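Quiénes somos

Jasano es una asociación dedicada al diálogo entre comunidades religiosas y a la prevención de la violencia por motivos de fe. Trabajamos con mezquitas, parroquias, templos budistas y grupos laicos que comparten barrio y que, a veces, llevan años sin hablarse.

Empezamos con un grupo de lectura que se reunía los viernes por la tarde. De aquellas reuniones salió el primer programa, Cele, que forma a mediadores locales para intervenir cuando aparecen rumores, pintadas o amenazas contra una minoría. El curso dura 13 semanas y es gratuito.

Nuestro segundo programa, Drina, recoge testimonios de personas desplazadas por conflictos religiosos. El archivo reúne 3944 páginas transcritas y puede consultarse con cita previa. Los nombres se cambian siempre que el testigo lo pide.

El director es Hakim Tjoa, que coordina también la relación con los centros de enseñanza. La asociación no depende de ninguna confesión ni partido. Se financia con cuotas, donaciones y la venta de los cuadernos Skinico, una colección de tres títulos sobre convivencia y libertad de culto, con una tirada de 500 ejemplares cada uno.

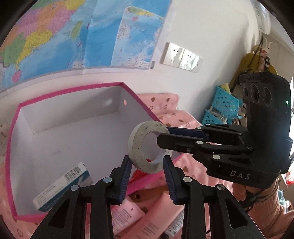

Los cuadernos se envían a bibliotecas, institutos y centros de culto que los solicitan por escrito. El material de las exposiciones itinerantes viaja aparte – paneles, fotografías y textos en varias lenguas – y se presta sin coste durante un mes. Para el montaje basta con un rollo de cinta ancho, de color blanquecino, y una pared lisa. Quien recibe la exposición se ocupa de la devolución.

Las solicitudes para el curso de otoño se admiten hasta julio.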